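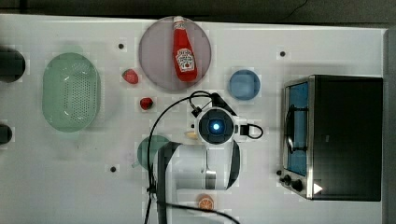
Section 4. Loading and Priming the Wax Warmer

Read Section 3 (Placement and Power) before you start. The steps below apply to the Hirnow warmer with the removable inner pot. For the double-pot version, repeat steps 3 to 9 for the second pot.

4.1 Before first use

1. Remove the lid, the inner pot and the paper collar. Keep the collar if you plan to store the warmer in its carton.
2. Wipe the inner pot with a soft cloth and a little mineral oil. Do not use water in the heating well.
3. Check that the dial is at OFF. Plug the warmer in. The indicator stays dark.
4. Turn the dial to HIGH with the pot in place and the lid off. Let the warmer run empty for five minutes. A faint smell is normal on first use only.
5. Turn the dial to OFF and wait until the pot is cool enough to touch.

4.2 Loading wax

6. Fit a new paper collar over the rim. The notch goes over the dial.
7. Add hard wax beads up to the lower line inside the pot. Soft wax may be filled to the upper line.

CAUTION: Do not mix hard and soft wax in one pot. The blend will not set on the skin and is difficult to remove from the pot.

8. Close the lid and turn the dial to HIGH. Hard wax beads take about 40 minutes to melt fully. Do not stir until the edges have gone clear.
9. Turn the dial to the middle mark. Stir slowly from the bottom with a wooden stick, and wait ten minutes for the temperature to level out.

4.3 Checking the wax

10. Lift the stick. Wax ready for use runs off in a slow, unbroken ribbon, like thick honey. If it runs like water, lower the dial by one mark and wait again.
11. Place a small dab on the inside of your wrist. It should feel warm. If it stings, remove it and do not use the wax yet.

WARNING: Never test wax on the face first. Do not use on broken, sunburned or recently peeled skin, or if you use a retinoid cream, unless a doctor has told you it is safe.

NOTE: The indicator goes on and off while the warmer holds its temperature. This is normal. If it flashes quickly, turn the dial to OFF, unplug the warmer and see Section 7.

4.4 Topping up

12. Add beads only when the level has dropped below the lower line. Add a small handful at a time -- a full load of cold beads will set the wax around them.
13. Repeat steps 9 to 11 before using the wax again.

Used wax must not go back in the pot. Use a clean stick for each dip.

For cleaning the pot and changing the collar, go to Section 5.

Section revised 4 Feb 2019. Technical text: Yee-man Chiang.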